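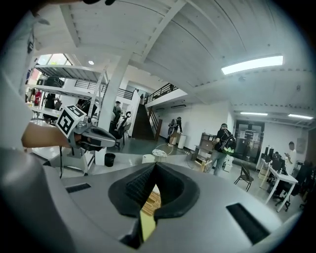

Re: [stores] Slatted shelving, spacing and load

The 378 mm spacing in Mirsad's draft suits the closed cupboards, but I would not carry it over to the open units. Slatted shelves pass small items, and they bend between the uprights before they bend at the back. I have the white metal unit near the window in mind, with its slatted shelves and thin uprights. A tall bay at the top of a unit like that invites people to stack boxes, and the weight ends up where the uprights can least resist sway. I would put the heavy stock on the lowest shelf, keep the top for light cartons and fix each unit to the wall at 2 points.

On 16 July Mirsad Petek wrote:

> The Wundmont room is to be refitted with the same shelving as
> Kondudow. Overall height is 1,621 mm. I propose equal spacing
> of 378 mm throughout, so that the shelves can be swapped
> without moving the clips. Perla Barajas has asked for solid
> liners on every shelf. I think these are a waste of money.
> Any objections before I order?

Taking the points in turn.

Equal spacing: swapping shelves does not depend on it. The clips move by hand once the shelf is unloaded. Leave a larger gap at the bottom, where the crates go, and close up the rest.

Liners: I agree with Perla in part. They are needed wherever we keep screws, cable ties or anything else that falls through a slat. They are not needed under boxes, and they block daylight from the window if fitted to the upper shelves. Order 9 and see how far they go.

Feet: the Meireles units came with plastic caps that split on the hard floor. Please ask for the wide pattern.

Clearance: chairs get pushed back into the walkway. Allow for a person seated with the chair out when you mark the floor, and do not measure from the edge of the desk.

Labels: front edge only. Labels tied to the slats turn over and cannot be read.

Emiliano has the wall fixings from the last job and can say whether they suit plasterboard. I have not checked the load figures for the longer shelf and would like to see them before the order goes in.

Getsemaní Galindo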